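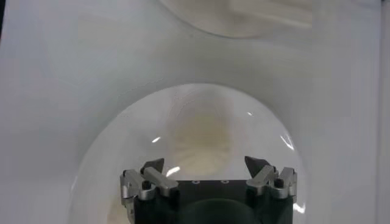 *Dôme transparent devant une surface blanche.*

# Condensation sous les lanterneaux en dôme : remplacer ou réparer ?

**Forum de la copropriété et du bâti ancien – rubrique Toitures et éclairage zénithal**

---

**gestion_plilletdale** – 19 juin

Mesdames, Messieurs,

Notre résidence, dénommée Plilletdale, a été livrée en 1998. Elle compte 144 logements, desservis par des cages d'escalier que des lanterneaux en dôme éclairent en partie haute. Depuis le mois d'avril, plusieurs occupants des derniers étages signalent des gouttes d'eau sur les paliers au petit matin, y compris en l'absence de pluie.

Le conseil syndical a sollicité deux entreprises. La première, Grurnau, préconise le remplacement complet des dômes et de leurs costières. La seconde, Jiltia, estime que l'étanchéité n'est pas en cause et propose de reprendre la ventilation des cages ainsi que l'isolation des relevés. L'écart entre les deux devis est considérable.

Nous souhaiterions recueillir l'avis de gestionnaires ayant eu à trancher une question comparable avant l'inscription du point à l'ordre du jour de la prochaine assemblée générale.

---

**Si-eun Jin**

Bonjour,

Des gouttes matinales par temps sec orientent en premier lieu vers la condensation. L'air des cages, chargé d'humidité, se refroidit au contact de la paroi la plus froide du volume, à savoir le dôme, et l'eau ruisselle ensuite jusqu'à la costière. Un défaut d'étanchéité se manifesterait pendant les précipitations ou dans les heures qui suivent.

Il conviendrait de préciser :

- si les dômes sont à simple ou à double paroi ;
- si les costières sont isolées ;
- si les grilles d'amenée d'air en partie basse sont restées libres.

Le dernier point est souvent négligé. Dans l'immeuble dont j'assure le suivi, les grilles avaient été obturées lors d'un ravalement et le procès-verbal de réception n'en faisait aucune mention.

---

**toitures_et_zinc**

Je me permets de nuancer le message précédent. Un dôme posé en 1998 a dépassé la durée à laquelle la plupart des maîtres d'ouvrage envisagent son renouvellement. Les matières plastiques exposées au rayonnement solaire jaunissent, se fragilisent et finissent par présenter des microfissures autour des fixations. Traiter la ventilation sans toucher aux dômes revient à engager une dépense qui devra être complétée à brève échéance.

J'ajoute que la sécurité des personnes appelées à circuler en toiture doit entrer en ligne de compte. Un dôme vieilli ne saurait être considéré comme résistant au passage ou à la chute d'une personne. La présence de grilles antichute est à vérifier avant toute visite.

---

**gestion_plilletdale**

Nous remercions les deux contributeurs. Après consultation du dossier des ouvrages exécutés, les dômes sont à simple paroi. Le dossier est muet sur l'isolation des costières. Les grilles basses figurent sur les plans, mais leur état n'a pas été contrôlé.

Le devis de Grurnau comporte par ailleurs une ligne de 3113 euros hors taxes intitulée « installation et repli », sans autre détail. Cette somme paraît-elle usuelle ?

---

**conseil_syndical_woo**

Bonjour,

Pour la résidence Woo, nous avions reçu une ligne semblable. Elle recouvrait, après demande écrite, la location d'un monte-matériaux, les protections collectives et l'évacuation des déchets. Je ne me prononcerai pas sur le montant, qui dépend entièrement de la hauteur et des accès. En revanche, l'absence de détail justifie à elle seule une demande de décomposition du prix.

Sur le fond, nous avons retenu le remplacement et les gouttes sont revenues l'hiver suivant, en quantité moindre. La ventilation a été reprise dans un second temps. Avec le recul, l'ordre inverse aurait été préférable.

---

**toitures_et_zinc**

Le cas de la résidence Woo mérite d'être précisé. De quels dômes s'agissait-il ? Si une simple paroi a été remplacée par une simple paroi, le résultat décrit était prévisible et ne permet pas d'écarter le remplacement en tant que tel.

---

**conseil_syndical_woo**

Il s'agissait d'une double paroi, posée sur les costières d'origine, non isolées. Le bureau d'études a constaté ensuite que l'eau se formait principalement sur la costière métallique.

---

**toitures_et_zinc**

Je prends acte de cette précision, qui plaide pour un traitement conjoint des dômes et des costières. Je maintiens que la reprise de la seule ventilation serait insuffisante à Plilletdale.

---

**Si-eun Jin**

Nos positions ne sont pas si éloignées. Je suggère toutefois de ne rien voter avant une campagne de mesures : deux enregistreurs de température et d'humidité par cage, l'un en partie basse, l'autre sous le dôme, laissés en place environ 40 jours. Le coût est modeste au regard des travaux envisagés. Une période froide serait plus instructive que l'été – le conseil pourrait donc voter les mesures dès maintenant et réserver la décision de travaux à une assemblée ultérieure.

Je rappelle également que, lorsque les lanterneaux assurent le désenfumage, toute modification doit préserver la surface d'ouverture requise et le fonctionnement de la commande.

---

**gestion_plilletdale**

Deux des lanterneaux sont effectivement raccordés à la commande de désenfumage. Ce point sera transmis aux deux entreprises, dont aucune ne l'avait relevé.

Le conseil demandera à Grurnau la décomposition de sa ligne d'installation, et à Jiltia un chiffrage séparé pour l'isolation des costières. La campagne de mesures sera proposée en résolution distincte. Le contrôle des grilles basses est confié dès à présent à notre prestataire d'entretien.

---

**conseil_syndical_woo**

Je peux vous communiquer par message privé le libellé de la résolution que nous avions adoptée pour les mesures. Il avait été relu par notre syndic et n'a fait l'objet d'aucune contestation.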